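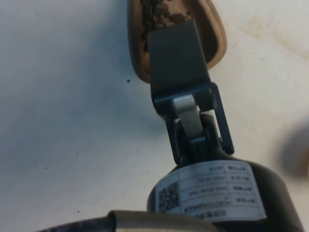 The tan scoop, over the white table.

I have a thing about scoops. My sister says it's a problem, and she may be right, but I bake a lot and I feed a lot of animals, and between the flour and the chicken feed I've got one in my hand most of the day. So this month's page is all scoops and the white table underneath them, and if you came for the bread recipe, it's coming, I promise!

First, one scoop per bin. I used to have a single good one that traveled around the kitchen, and it was always in the rice when I wanted it in the sugar. Then one December I made 3 batches of ginger cookies that tasted faintly of cumin (you can guess where the scoop had been) and that was the end of sharing. Now every bin has its own and it lives inside, handle up. If the lid won't close over the handle, the bin is too full or the scoop is too long. Mine were too full.

Long and narrow beats short and wide for most jobs. A wide scoop picks up more, sure, but try getting it into the neck of a jar. The long ones go right down to the bottom of a tall canister, too, so you're not tipping the whole thing sideways over the sink to get the last of the oats. The wide ones I keep for the feed room, where spilling a little is fine with me and very fine with the hens.

For filling jars, bring the scoop to the jar and rest the tip just inside the rim before you tilt. Tilt slowly, and give the handle a little tap with one finger when things stop moving. Powdered sugar and cocoa need lots of taps. Rice needs none at all and will shoot out like it's late for a bus, so go easy.

Don't level a scoop by banging it on the side of the bin. I did this for years and I had a fine layer of flour on every shelf in the pantry. Run the back of a butter knife across the top and let the extra fall back in.

Washing: warm water, a drop of soap, an old toothbrush for the corner where the handle meets the bowl. Then dry it, and I mean really dry it. I leave mine out overnight on a rack before they go back in. A damp scoop in a sugar bin gives you a rock by the end of the week, and I've chipped at enough of those. Brown sugar is its own animal. I put a piece of bread in with it and change the bread when it goes hard.

Now the table. I love a white top for this kind of work, you can see every grain of whatever you've spilled, and dark lentils practically wave at you. The trouble is you can see everything else as well. My own white table at home has had tea on it, turmeric on it, and once a whole jar of beet pickle, and I've tried just about everything on the marks.

What works for me is baking soda mixed with enough water to make a paste like toothpaste. Spread it over the mark, leave it 10 minutes, wipe it off with a damp cloth, and look before you do it again. Two rounds takes care of most tea stains. Turmeric wants more patience. On mine, a spot by a sunny window faded a lot without any help from me, so now I push that end of the table into the light and go do something else. Try the paste somewhere out of sight first, some tops get dull if you rub them, and please stay away from the scratchy green pads. A yellowish patch that has been there for years may never come out all the way. I put the bread board over mine and carried on.

Before a big jar-filling session I clear the whole top, wipe it, dry it, and put down a tray with a lip. Everything that misses the jar lands on the tray, and you can pour it straight back. I can do 12 jars that way without getting the broom out. Without the tray I manage 2 before I'm sweeping.

A reader, Reijo Nieminen, wrote to ask about scoops that pick up smells, and whether they can be saved. Sometimes! Bury the scoop in dry baking soda in a bag for a couple of days, then wash it. Garlic powder gave up after that. Dried fish didn't, and that scoop belongs to the garden shed now, where it does potting soil and seems happy enough.

If you have a better trick for turmeric, send it in. The bread recipe goes up as soon as I've made it once more with the rye from Postolitz, which drinks more water than my usual and gave me a very flat loaf the first time.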